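2018년 6월 8일

아침부터 흐리더니 오후 들어서야 해가 났다. 빨래를 널까 말까 하다가 결국 그냥 두고 나왔는데, 집에 돌아와서 보니 널어 둘 걸 그랬다 싶다. 뭐 어쩌겠나, 내일 하면 되지.

요즘은 하루가 꽃으로 시작해서 꽃으로 끝나는 것 같다. 작년 12월에 이 방을 처음 쓰기 시작했을 때만 해도 벽은 하얗고 바닥은 회색 섞인 푸르스름한 색이고, 뭘 갖다 놓아도 병원 대기실 같아서 마음이 영 안 붙었다. 그때는 난방도 시원찮아서 외투를 입은 채로 앉아 있었던 기억이 난다. 그러다가 봄에 Konddale 시장 끝에 있는 꽃집을 알게 되었고, 그 뒤로는 갈 때마다 한 다발씩 사 들고 오는 버릇이 생겼다. 오늘도 3단을 사고 80을 냈더니 주인아주머니가 잎 달린 가지를 몇 개 더 끼워 주셨다. 이런 날은 돌아오는 길이 괜히 짧게 느껴진다.

오늘의 고민은 하얀 탁자였다. Clunudwood에서 주문한, 굵고 둥근 기둥 두 개가 상판을 받치고 있는 그 키 큰 탁자 말이다. 처음 카탈로그에서 봤을 때는 너무 육중하지 않을까 걱정을 많이 했는데, 막상 하얀 벽 앞에 두니까 벽이랑 한 식구처럼 어울려서 볼 때마다 흐뭇하다. 문제는 그 위에 무엇을 올리느냐였다. 하나만 놓으면 허전하고, 여러 개를 놓으면 금세 잡화점 선반이 되어 버린다. 점심 먹고 나서 그릇장에 있는 꽃병을 죄다 꺼내 놓고 이것저것 대 보느라 한 시간을 훌쩍 보냈다. Pavliuk 꽃병은 예쁘긴 한데 목이 너무 좁아서 줄기 두 대만 꽂아도 꽉 찬다. 선물받은 것이라 꼭 쓰고 싶었지만 이번에도 다시 그릇장으로 들어갔다. 미안하다, 다음에는 꼭.

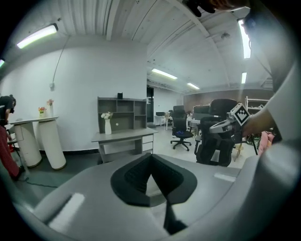

결국 낮은 꽃병과 그보다 키가 큰 하얀 꽃병, 이렇게 둘로 정했다. 낮은 쪽에는 빨간 꽃과 노란 꽃을 초록 잎이랑 같이 꽂고, 하얀 쪽에는 연분홍 꽃만 꽂았다. 처음에는 색을 다 섞어 볼까도 했는데, 연분홍이 빨강 옆에 있으면 자꾸 기가 죽는 것 같아서 따로 살림을 내 주었다. 그랬더니 둘 다 얼굴이 훤해졌다. 나란히 붙여 놓으니 키 작은 수다쟁이와 말수 적은 언니가 같이 서 있는 것 같아서, 차를 마시면서도 몇 번이나 그쪽을 쳐다보았다.

벽은 한참 고민하다가 그대로 비워 두기로 했다. 가느다란 검은 선이 천장에서 벽을 따라 내려오는 게 여전히 조금 거슬리기는 한다. 선 끝에 달린 하얀 것까지는 벽 색이랑 비슷해서 괜찮은데, 선만 까매서 유난히 눈에 띈다. Neltirura에서 나온 하얀 선 덮개가 있다길래 값을 보니 34였다. 그 돈이면 꽃을 한 번 더 사고도 남지 싶어서 장바구니에만 넣어 두고 창을 닫았다. 그림을 걸어서 가릴까 하는 생각도 했지만, 그러면 꽃이 그림한테 밀릴 것 같다. 아무것도 없는 하얀 벽 앞이라서 꽃 색이 저렇게 또렷한 것인데, 나는 왜 빈자리만 보면 뭘 채우고 싶어지는지 모르겠다. 엄마도 그러셨다. 우리 집 냉장고 문에는 자석이 하도 많아서 문을 닫을 때마다 하나씩 떨어지곤 했다.

저녁에는 남은 가지를 다듬었다. 짧게 부러진 노란 꽃 몇 송이는 버리기 아까워서 물컵에 꽂아 부엌 창가에 올려 두었다. 줄기를 어슷하게 자르고 물에 잠기는 잎은 떼 주고, 그러다 보니 손끝에서 풀 냄새가 나서 설거지를 하고도 한참 남아 있었다. 국수를 삶아 먹었는데 간장을 조금 많이 넣었다. 그래도 다 먹었다.

가계부를 적다가 이번 달 꽃값을 더해 보고는 조금 놀랐다. 그래서 커피를 17어치 줄이기로 나 자신과 약속했는데, 이 약속이 며칠이나 갈지는 나도 장담을 못 하겠다. 내일은 물을 갈아 주고, 빨래를 널고, 그릇장 맨 아래 칸도 좀 치워야겠다.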